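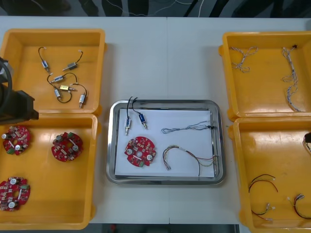
Kitting cell: part bins at the sides, paper-lined steel tray in the center.

Gripper comparison on the kitting cell: frequently asked questions

What is being compared?
Two sets of fingers on the same arms, the stock Palline pair and the narrow Grunex pair. Arms, controller and camera mount stay the same for both.

Which parts are in the test?
Push-pull solenoids with short black leads, round red circuit boards, twisted wire harnesses and multicolored wire harnesses. The tray is the kit. Stock stays in the side bins, sorted by type.

Why these parts?
They fail in different ways. A solenoid is rigid but its leads catch on the next one. A board has to be held at the rim, clear of the two capacitors. A harness has no fixed shape, so the grasp point has to be found again on every pick.

How many picks per finger set?
1,000 for the first pass. If the two sets end up close, Tuncay Dağdelen extends the run to 2,000.

What counts as a failed pick?
A drop, a double pick, or a part set down off the paper. A lead resting on the tray rim is logged but does not count as a failure.

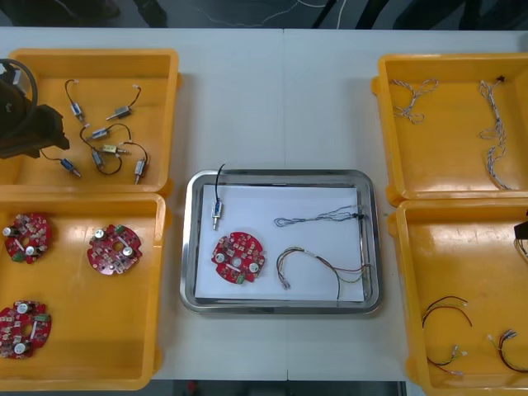
Bins are not tidied between picks. Leads may overlap and harnesses may lie tangled, and the operator steps in only when a part is out of reach. Each such step is entered in the Cindadik log with the time.

What grip force is used?
Seven newtons for harnesses and boards. Solenoids are picked by the metal body at a higher setting, stored in the controller profile. Do not pick by the plunger.

Why is the tray lined with paper?
Bare steel gave reflections that upset the depth reading. Plain white paper fixed most of it. The rim still reads badly at low angles.

Can I change the arm speed?
Yes, up to 70 percent. Above that the cable loop on the arm swings and the wrist reading gets noisy. Ask Delphine Okafor before editing the shared profile.

When will results be posted?
The first table is due in June. Raw logs are available from Erdal Bozkurt on request.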